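Unit 4: Small Packs, Big Claims
Packing and Retail Handling, February
Notes by Fraser Tosh

Suppliers like to say that mixed snack boxes "pack themselves." Treat this with suspicion. The Sercombe handout we read last time claims a filled box needs no layout plan if the packs are small enough. I tried it with 88 boxes in the back room and I don't believe it.

Points to have ready for discussion:

Pillow packs are mostly air. A wrapper's outside size tells you very little about how much food is in it, and less about how it will sit next to its neighbor. Measure the pack lying flat, then standing on its end. The two figures rarely lead to the same box.

Loose filling looks quick. In my trial the first few packs went in fast and the last ones took most of the time. Sercombe's timing stops before the flaps are closed, so compare it with caution.

Reused cartons. Helow says a plain brown carton is good for 8 trips. How was that tested, and with what load? Check the corners first. Once the layers start to show there, I would keep the box for light goods only.

Setting out. Spread the packs where you can see them before filling. A cloth is fine for a demonstration, though on a real bench it slides and bunches up. I have yet to see a supplier's brochure mention this.

Reading: Jadoon workbook, p. 329. Skip the part on "customer delight," which offers no evidence at all.

For next time, bring one carton you would reject and be ready to defend the decision.

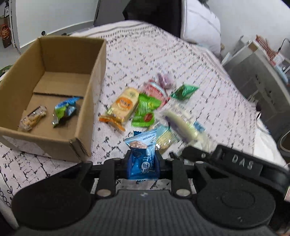 Fig. 4. Wrapped snacks and an open carton, two packs already inside.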